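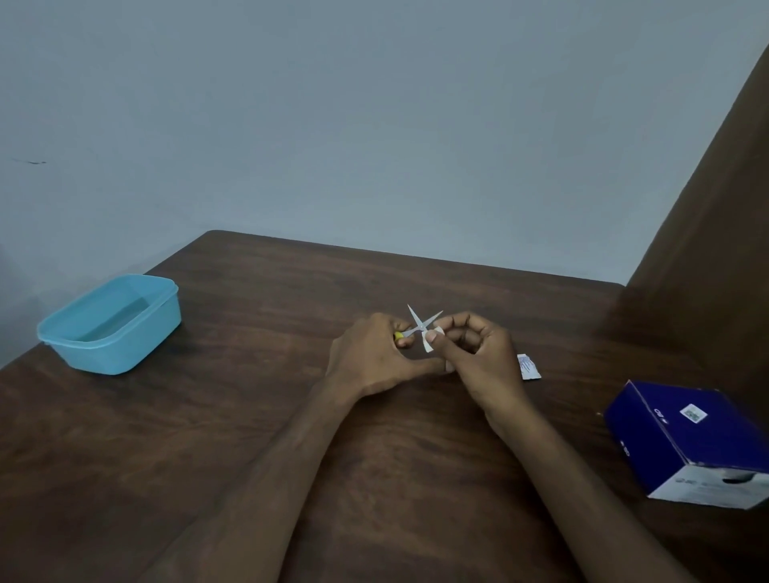 Home News Build Log Calendar Members Contact

Cosemley Robotics Club: Bench Tasks, Round Two

The student team has closed the first recording round for the Wonitside project and started on the second. The aim is unchanged from January: teach a two-arm bench robot, which the students call Gautam, to carry out short household and craft jobs by learning from recordings of people doing them at a table. Each job is recorded from head height so that the view matches the one Gautam gets from its own camera.

Round one was limited to pick-and-place. Gautam now moves a cup from one mat to another reliably enough that the team has stopped logging it. Round two covers jobs where both hands work on the same small object. Cutting paper was chosen first. One hand runs the scissors and the other holds a scrap no wider than a fingertip, which leaves very little margin between blade and grip.

Jyoti Dhillon wrote the task sheet. It asks for three things:

- Hands start apart, come together over the table, and separate again at the end.
- Scissors are opened fully before the paper is brought to the blades.
- Other items stay on the table during the take. A tub of water, a packet or a carton is acceptable, provided it does not block the view of the hands.

The third point drew some discussion at the last meeting. Early takes were recorded on a bare table, and the hand-tracking software did well on them. It did noticeably worse once other objects were present, mostly by losing the thumb of the holding hand when something pale was next to it. White paper beside a white packet is a hard case and is now recorded on purpose. Dark wood helps with the blades, which show up well against it, but does nothing for paper against packaging.

Scissor hand is also being noted. Most of the round one takes were right-handed, and the model picked up a strong bias. Takes with the scissors in the left hand and the paper in the right are wanted, and members who can cut that way should put their names on the sheet.

Ritu Semwal has rewritten the labeling tool, Kosness. It now splits each take into reach, grip, open, cut and release, and a take can be labeled in roughly 8 minutes. The old version stored both hands on one track, so a change in one overwrote the other. Files labeled before the update need to be opened and saved again – the conversion runs on save.

There are 29 takes waiting for labels. Please do not rename the folders, even where the numbering looks wrong. The gripper test with real scissors will be scheduled after the labels are checked, and blunt-tipped pairs only will be used for it.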